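Endance Forum
Manipulators and Grippers > Faults and Safety

Arm stops with joint error when fingers go inside a cup – anyone seen this?

ismail_a
Posted: 9:14 PM
Posts: 29

Hello all. We run a nesting task with plastic cups and bowls on a cloth-covered table. Since the beginning of September the arm makes protective stops, and I cannot find the rule behind them. The message is always 2000, "external torque over limit, joint 5". Sometimes it comes while the fingers are going down into a cup, sometimes when a cup is placed on the stack. I have read the manual two times and the text for this code is one line long. 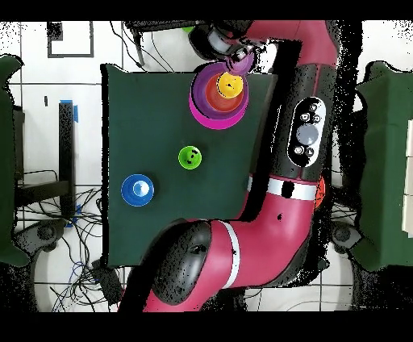
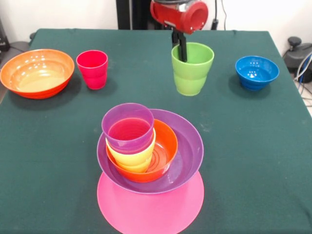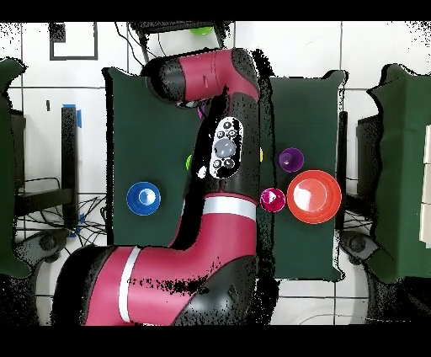 r_nasr
Posted: 9:40 PM
Posts: 41

Which limit did you set for joint 5, and did you change the payload after you mounted the gripper? If the controller still believes the flange is empty, it will see the gripper weight as a collision. With the wrist turned to one side the error becomes bigger, and this looks exactly like "no rule".

ismail_a
Posted: 9:52 PM

Thank you Rania. The payload is set, I checked it this afternoon. I entered the gripper weight from its data sheet. The center of mass I left as it was in the template file, maybe this is the weak point. The limit on joint 5 is the factory value.

tarek_b
Posted: 10:05 PM
Posts: 124

I would not start with the payload. I had the same code and for me it was the cable. The gripper cable was tied too short at the wrist, and when joint 5 turned past a certain angle the cable pulled. The torque from a tight cable is enough for a stop. Power off, release the brake by the proper procedure with a second person holding the arm, and turn the wrist slowly through its full range. You will feel it in your hand.

Also, please do not raise the limit only to make the message go away. I have seen this done and after it the arm pushed a bowl through the table cloth and scratched the wood.

riku.oda
Posted: 10:31 PM

I disagree a little with Tarek. A cable problem should give the stop at the same wrist angle every time. Ismail writes that it comes at two different steps of the task. My guess is that the arm goes too deep. If the taught height is a few millimeters low, the fingertips touch the bottom of the cup, the cup stands on the table, and the table does not move. It is the same when placing: the cup in the gripper is already sitting on the one under it, and the arm still wants to go down.

With nested cups this is worse, because the height of the stack is never what you calculated. One cup goes in crooked and everything after it is higher.

tarek_b
Posted: 10:38 PM

It can be the same wrist angle at both steps, Riku. Picking and placing are both done with the gripper pointing down. So your argument does not exclude the cable.

riku.oda
Posted: 10:44 PM

OK, this is fair. But then it should stop on every cycle, no?

tarek_b
Posted: 10:47 PM

Not if the cable moves a bit each time. Mine stopped one day and ran clean the next.

ismail_a
Posted: 11:20 PM

I looked in the log before going home. All stops are in the last part of a downward move, none during travel between two positions. I think this speaks for Riku. But I also found that the cable has very little slack at the wrist, so I will re-tie it anyway.

One more question. After the stop, my colleague presses reset and the program continues from the same line. Is this acceptable? The fingers are still inside the cup at this moment.

r_nasr
Posted: 11:26 PM

No, please change this today. After a stop in contact, the first motion must be straight up, slow, and with a person at the emergency stop. If the program continues downward from the same line, it pushes again on something that already made it stop. Write a small recovery routine and make reset go there. And all hands stay off the table until the arm is back at home position.

tahmineh_d
Posted: 7:02 AM
Posts: 41

Agree with Rania about the reset. For the depth, we solved it on our side with a guarded move: the last part of the descent is slow, and the arm ends the move itself when the force rises over a small threshold. Then the stack may have any height. We use the Jurnell gripper driver for this, but the arm's own force reading is also enough if you filter it a little.

Check your center of mass first, though. With a wrong value the threshold has no meaning.

ismail_a
Posted: 6:48 PM

Update. I measured the center of mass with the identification routine and the template value was wrong by 41 mm. I corrected it, re-tied the cable with a bigger loop, and wrote the recovery routine. Reset now goes only upward. One stop since then, on a placing move. The guarded move is not ready yet, I will try it tomorrow and post the log.

tarek_b
Posted: 7:15 PM

Did you run it before you re-tied the cable, or did you change everything at the same time?

ismail_a
Posted: 7:19 PM

At the same time – I know, it was not smart. I can tie it short again for one test if you want to see it.

r_nasr
Posted: 7:24 PM

Leave the cable as it is now. Do the guarded move first.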